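Notebook, May, written up after tea

Bimla asked me over lunch whether the machines can do the tidying yet, and I gave her such a rambling answer that I thought I had better put it down properly, partly for Shivam, who was away for most of this, and partly so I stop repeating myself in the kitchen.

The short version is that they can do bits of it. Sikeo will pick up a cushion from a chair and put it back again on a good day, and it is lovely to watch (I still clap, I'm afraid). What it can't do yet is decide that a cushion wants straightening in the first place, or give up sensibly when the thing has slid down the back of the seat. It just keeps pinching at the fabric like a cat on a blanket.

We now have 135 hand-held demonstrations of the cushion chore in the Maurya folder. Lalit went through them with me this morning, bless him, and we threw out 7 where the fingers closed on nothing. I had expected more. The rest look usable, though there is a big difference between people who come at the cushion from straight above and people who sneak in from the side. Jocelyn is a sneaker. Brayden comes down like a crane – and his are the ones the policy seems to learn from most easily, so I shall be asking everybody to be a bit more Brayden next time.

Soft things remain the trouble. A mug is the same mug wherever you put it, but a cushion changes shape as soon as you lean on it, and then the seat underneath gives as well, so there are two squashy surfaces and the fingers have to find the gap between them.

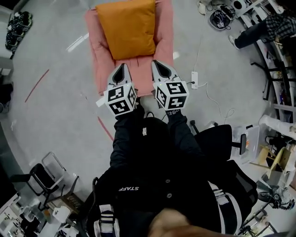
Lalit thinks we should let the fingertips touch the seat first and slide forward from there, the way you'd get a spatula under a fried egg. I was doubtful, having spent most of last month telling people to keep clear of the upholstery, but I've come round to it. Pressing gently tells you where you are, and a person does it without thinking. We'll try three approach heights and leave everything else alone.

Bindar still wants to know when we can start on folding. Not before the cushions work two tries out of three, I told them, and they were very nice about it.

To do: rename the Maurya clips so the discarded ones don't creep back in. Ask Shivam if the Giter script can sort by approach angle. Charge everything overnight. Return Bimla's good scissors, which have been on my desk far too long.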